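Arai library opens shared work tables to evening visitors

The Arai branch library will keep its back study room open until 9 p.m. on weekdays starting in May, with tables that residents can book by the hour at no charge. The room has been closed to the public after 5 p.m. since the branch moved into its current building.

Evaristo Quintero, who runs the branch, said the request came up again and again from people who work or study from home and have no good place to do it. Many live in the apartment blocks near the Terport bus station, where the nearest quiet room with a table and an outlet has been the hospital waiting area.

"People were sitting in their cars in our lot to use the wireless," Quintero said. "We had a room with tables in it and the lights off. It did not take much to see what to do."

The library spent $2,000 on the change. Most of that went to wiring and a new lock for the side entrance, and the rest to table covers, mouse pads and basic supplies. A further $1,000 has been set aside for repairs during the first year. The money came from a $3,000 grant from Voden, a local office supply dealer, which placed no conditions on how it was used.

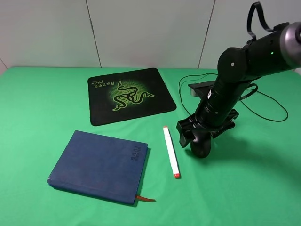

Each table is set up for one person. Visitors bring their own laptop, and the library puts out a few things that people tend to leave at home. On the green cloth there is a black Razer mouse pad toward the back and, nearer the chair side, a dark blue hardcover notebook with a ribbon marker for anyone who needs to write something down. The notebooks stay with the tables. Used pages may be torn out and taken home, and the desk will replace a notebook when it runs low.

The cloths were a late addition. The tabletops are old and scratched, and a price for refinishing them came in well above what the branch could pay. Irkari, a fabric store two doors down, sold the library a bolt of green cloth at cost and hemmed it over a Sunday. Quintero said the color was the one the store had enough of.

The mouse pads were bought secondhand from an internet cafe that was clearing out its stock. They do not all match, and some show wear at the edges — the staff cleaned them and kept the ones that lay flat.

A mouse can be borrowed at the front desk with a library card. The branch has wired models only. An earlier set of wireless ones went through batteries faster than the staff could keep up with, and several lost their receivers in the first month.
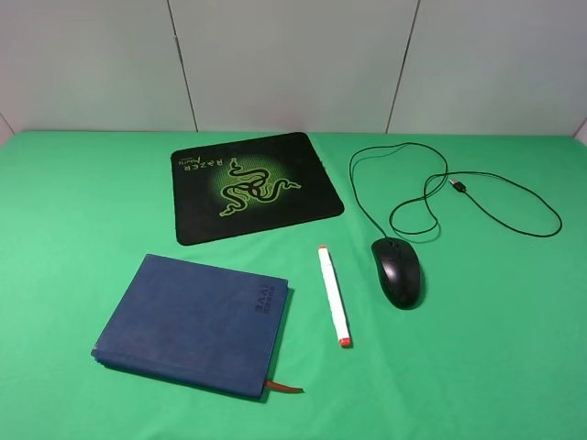
Bookings are for one hour and can be extended if the next hour is free. They can be made at the desk or by phone up to a week ahead. Anyone who has not arrived 15 minutes after the start of a booking loses the table to the next person waiting. Children under 12 need an adult with them after 6 p.m.

Food is not allowed in the room, but drinks with a lid are. Phone calls have to be taken in the hallway. Visitors are asked to put things back where they found them and to leave nothing plugged in overnight.

The front desk will close at 7 p.m. as it does now, so anyone coming later will need to pick up a mouse before then or bring one. One staff member will stay in the building until closing. Late visitors should use the side entrance, next to the bicycle racks.

The branch tried the longer hours on a small scale over the winter, opening the room two evenings a week. More than 50 people signed up in that time, and most came back at least once. Quintero said the busiest stretch was from 6 to 8 p.m. — after dinner for families with small children, and before the last bus for everyone else.

The evening hours will be reviewed in the fall. If the tables are well used, the branch will ask the town to cover the added staff time in next year's budget. Comment cards are at the front desk.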